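I have used the Bevorel practice set for our folding work since July, and I want to write down what I think of it, both the hardware and the method that comes with it. The set is two arms, two grippers, three cameras and a training recipe that the company calls Windance. I am not paid for this review.

The idea of Windance is simple to explain. Most recipes learn from the head camera and the wrist cameras together, all with the same weight. Windance first trains on the wrist views alone, and only later it adds the head view. The authors claim that the robot then pays more attention to the cloth near the fingers and less to the furniture. I was doubtful, so I gave it the task which my old recipe did worst: picking one piece of clothing from a mixed basket next to a sofa.
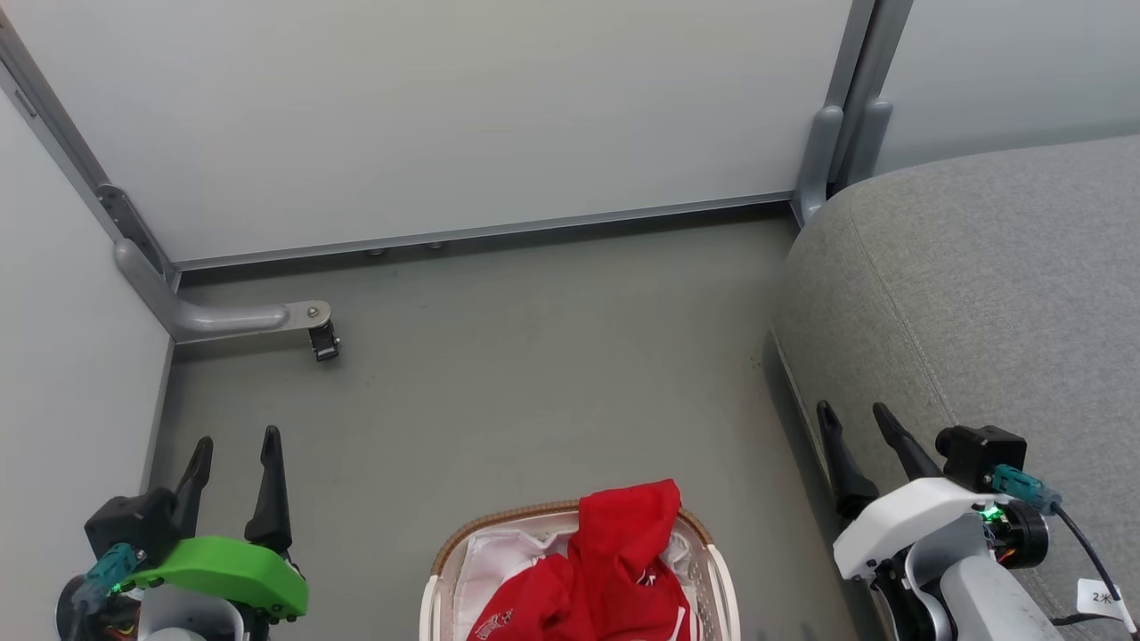 Head view of the basket task, both grippers raised beside the sofa.

With my old recipe, trained on 2000 demonstrations, the arm took the correct piece in 53 percent of the trials. Windance with the same demonstrations reached nearly 70 on my setup. This is a good gain, but I must add that I tested only in one place and with one basket. When I moved the basket to the other side of the sofa, the gain became much smaller. The manual does not mention this, and I think it should.

The red pieces were easy for both recipes. White cloth in a white basket was the hard case, and here the wrist-first training helped the most. From the head it is difficult even for me to say where the cloth finishes and the basket begins. My colleague Savita Kashyap believes the recipe learns to follow the folds, but we have no proof of it, only some attention maps which can be read in two ways.

About the hardware I have less to complain. The fingers are long and narrow, and they go between two layers of cloth without pushing the pile down. I had a Golestani gripper before this one, with wide rubber pads, and it always took two pieces together.

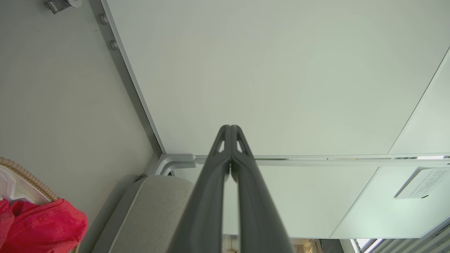 Fingers closed, from the wrist camera. The basket rim is at lower left.

The wrist camera sits close to the fingers, so they fill a big part of the picture. In the beginning I did not like it. For Windance it is maybe an advantage – the tips are always in the same position, and the network can use them as a reference. The lower part of the fingers is a little blurred and I could not correct this with the focus setting.

Other small points. Training takes 4 days on one card, and if you stop it in the second stage you must start that stage again. The cables at the wrist need attention, because the arm can pull on them when it turns far. Support answered me after 7 days, politely, and with a correct answer.

Would I buy it again? For cloth work, yes. If you mostly move boxes or cups, I do not see what the wrist-first stage gives you, and the Sundex recipe is faster to train. I will repeat the basket test in a second room, and if the numbers change I will correct them on this page.

Contact | Copyright Savita Kashyap and co-authors | Back to top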